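The Unberg Requisition

The request reached the procurement office of the Pinisberg Institute in August and was entered in the register as Item 403. It sought approval for nine hand-held grippers, to be used by the household tasks section on the second floor. Caoimhe Foley, who had administered the equipment budget for longer than any of its directors had held their posts, read it twice and returned it with one remark in the margin: "State the need."

The reply came from Fionnuala Horgan, head of the section, and ran to a single page. Her staff had two grippers between them. Recording sessions were booked in half days, and the waiting list was now longer than the project. The firm of Unberg would supply the new units at 500 dollars each, delivery included. A rival quotation from Sketus was lower, but it excluded the finger pads, and Ms. Horgan wished it noted that a gripper without finger pads was of limited use to her.

Ms. Foley did not approve requests on the strength of a single page. She put on her coat, for the second floor was poorly heated, and went up to see the work.

She was shown to a table by the window. Ms. Horgan took hold of the gripper, brought it low over a blue towel, and went on talking about maintenance.
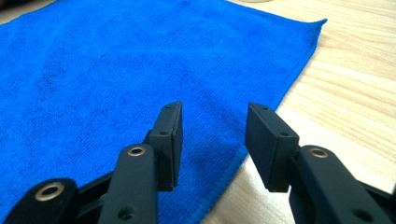 The gripper at the edge of the towel, fingers open.

"What wears out?" asked Ms. Foley.

"The pads first. Then the joints."

"And you have budgeted for pads?"

There was a pause. Ms. Horgan set the gripper down and consulted her page, although both women knew what was on it.

"I had thought," she said, "that they might come out of general supplies."

"General supplies is paper and soap."

Ms. Foley asked whether she might try the instrument herself. It was heavier than she had expected. She closed the fingers on the hem, lifted, and lost it. She tried again, with the same result. On the third attempt the corner came up and stayed up, and she held it there for some time – longer, certainly, than the inspection required.

"How many of these must be done?" she said.

"Towels? The plan says 2000 folds by spring."

"With two grippers."

"With two, yes."

The decision was issued on 6 Dec 2024, over Ms. Foley's signature. Six units were approved from the current year's allocation, and three were deferred to the next. A separate line was opened for replacement pads, under a heading that had not previously existed in the accounts. The Nic Giolla fund, which had stood untouched since the old laundry closed, was named as its source.

Ms. Horgan wrote to express the thanks of her section and to ask about the remaining three. Ms. Foley filed the letter under Item 403 and wrote in the margin the hour at which she would next be free to come upstairs.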